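About Verorow

Hello, and thank you for stopping by. Verorow is a small laundry and linen service, and we have been washing, folding and carrying other people's clothes up and down other people's stairs for rather longer than our knees would like. We began with one van and a shared sink behind a shop in Cudness, and we now look after 800 homes across the town and the villages on the river side of it. Most of our customers came to us through a neighbour or a sister or somebody at the school gate, and we're very grateful to every one of those talkative people.

We do the everyday things. Shirts, school jumpers, towels, the sheets off the spare bed after the family has gone home, the one good tablecloth that comes out at Christmas and again in July for the garden party. We don't do leather or wedding dresses (Muñoz, two doors down from our shop, have been doing those beautifully for years and will look after you far better than we could).

How we work

Everything starts with a basket. We're a bit particular about baskets, as anybody who has had one of our leaflets will know! We like a plain rectangular one with a proper handle slot, light enough to lift when it's full, and we like it to have a place of its own. On a low wooden stand is ideal, somewhere near the bathroom where people are getting changed anyway, and then it doesn't get kicked along the floor or turned into a bed for the cat.

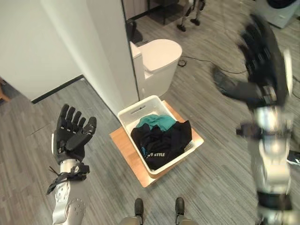
A full basket on its wooden stand, with teal at the back and black at the front.

You don't need to sort anything for us. Some people do, and it's kind of them, but we go through every basket ourselves when it comes in, checking pockets and turning printed tops inside out so that the lettering doesn't rub. Darks go one way, colours another, and whites are kept well away from both. If we find a coin, a hair clip or a shopping list, it comes back to you in a little paper envelope. Last year we filled 1,591 of those envelopes, which tells you something about the pockets of Cudness.

The bed is the best table in the house

When we first visited customers at home to help them set up a routine, we noticed how many were trying to fold on a kitchen worktop with the kettle at one elbow and the toaster at the other. A made bed is so much nicer. It's wide, it's soft, and with a smooth fitted sheet on it you have room to lay each thing out, find the sleeves and see what you've got. Put the pieces down well apart and take them one at a time, and it goes quicker than you'd think. 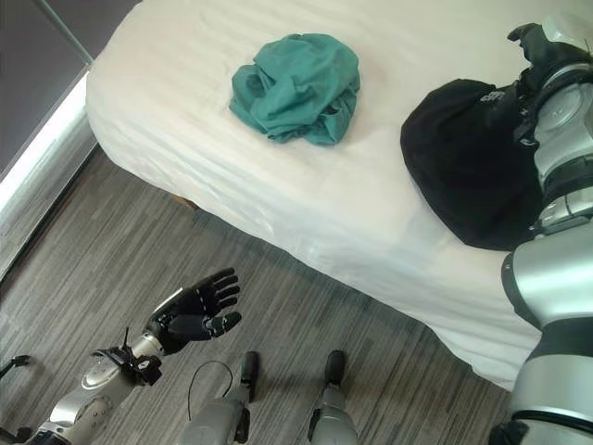

Teal and black laid out on a white fitted sheet.

We teach this in our Balance visits, where one of us comes round for a morning and works through the washing with you, from basket to drawer. Balance began as a favour to new parents and has grown to take in people just home from hospital, students in their first flat, and one very cheerful rugby club. A course is 3 visits, and you can space them out however you please.

Little and often

If there is one thing we find ourselves saying on nearly every doorstep, it's that a basket doesn't have to be full before you deal with it. A shallow one is a great help here. One crumpled top in the bottom is a perfectly good start, and a basket with holes in the sides lets the air get round whatever is in there while it waits for company.

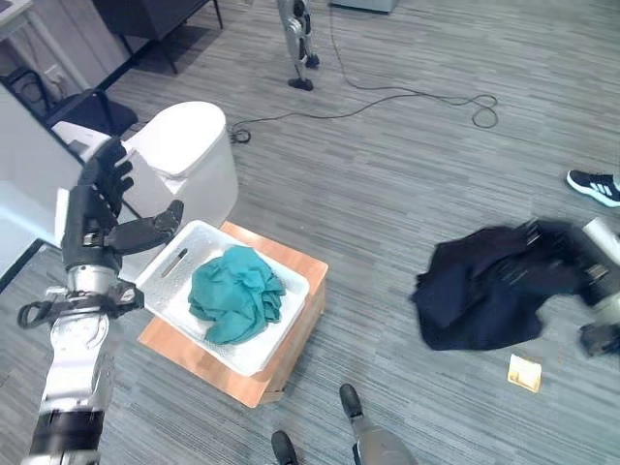

A single teal piece in a shallow white basket with perforated sides.

Coming to see us

The shop is open every weekday and on Saturday mornings, and the blue door at the side is the one to use if you've got your arms full. Collections run in the early evening, and we'll send you a message when the van is on its way. If you'd like a basket of your own we keep a stack by the counter, and you're welcome to bring an old one back when the handle finally gives up.

Page last updated Mar 12, 2024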